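What the laundry club is really teaching

My daughter joined the robotics club at Edthorpe in March, and I have been grumbling about it ever since. She knows. Her coach, Annick Guérin, knows too, because I asked too many questions at the parents' evening and she now waves at me in the parking lot the way you wave at a dog that might come over.

My problem is the project. When I was in school, robotics meant you built a thing with wheels and it fell off a table. The kids at Edthorpe are doing cloth. They collect demonstrations of people handling fabric, they feed those to a model, and at the end of term an arm is supposed to fold something in front of the other teams at a contest called Skillitz. The winner gets a trophy and, I assume, a lot of photos on the school website.

I have two teenagers and a full hamper, so you'd think I would be cheering. But I've read enough of these announcements over the years to be tired of them. Every few years somebody shows a machine folding a towel, the clip is sped up, the towel is always the same towel, and then I never hear about it again. I still fold my own towels.

So I went in one afternoon and sat in the back. Annick said fine as long as I kept my phone put away and didn't help.

What the students do is hold a gripper in one hand and work the cloth with it, again and again. Pinch, lift, lay it down, let go, mess it up, start over. The target for the term is 1,491 recordings. I asked Shaohua Wei, a junior who keeps the spreadsheet, where that number came from, and he said it was what last year's team had plus one. I laughed, but I also wrote it down, because that tells you something about how goals get set. As far as I could learn, no adult had asked whether that many would be enough, or too many, or the wrong kind.

They work in shifts of 20 minutes. After that your hand cramps and you get sloppy, according to my daughter, and the sloppy ones have to be thrown out. Who decides which ones are sloppy? The kids do, by watching them back. I sat through a stretch of that and disagreed with several of their calls. Michalis Nikolaidis wanted to keep a take where he'd grabbed the cloth three times before he got going. His argument was that real people fumble. Another student said the contest judges don't score fumbling. They argued for a good while, and I'll admit it was the best part of my visit, better than anything that happened at the table.

I'm less happy about the numbers they bring home. I was told at dinner that the system was "98 percent." Of what? It was 98 percent on the cloth they trained with, on the table they trained on. I suggested she bring in a fitted sheet from our closet. She gave me a look. I stand by the fitted sheet.
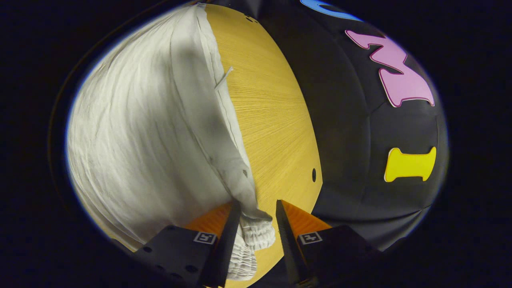

There's also the cost. The club fee went up this year, and part of that goes to software from a company called Mumeo, which the school rents by the seat. They have 4 seats. The kids take turns, and the ones who don't have a seat that day do the pinching. I noticed that the same faces seemed to end up pinching. When I raised this with Annick she said she'd noticed too and was making a rotation. I'd like to see the rotation. I've been in enough school meetings to know that a rotation can live in somebody's head for a whole year.

A dad I know from the bus stop, Jouko Heinonen, thinks I'm being unfair. His view is that it doesn't matter if the arm ever folds anything, since the kids are learning to be careful and to label their work and to say when a result is bad. Maybe. But then say so in the flyer. The flyer says "building the future of home robots," and my kid spent most of April's meetings typing file names.

She likes it, though. She came home last week annoyed that two people on the team were gripping at the hem and two were gripping wherever they felt like, and she had written up a page on how it ought to be done. I read it. It was clear and a bit bossy. I only had one correction, and she didn't take it.

Skillitz is at the end of term and I've said I'll go. I'm bringing the fitted sheet.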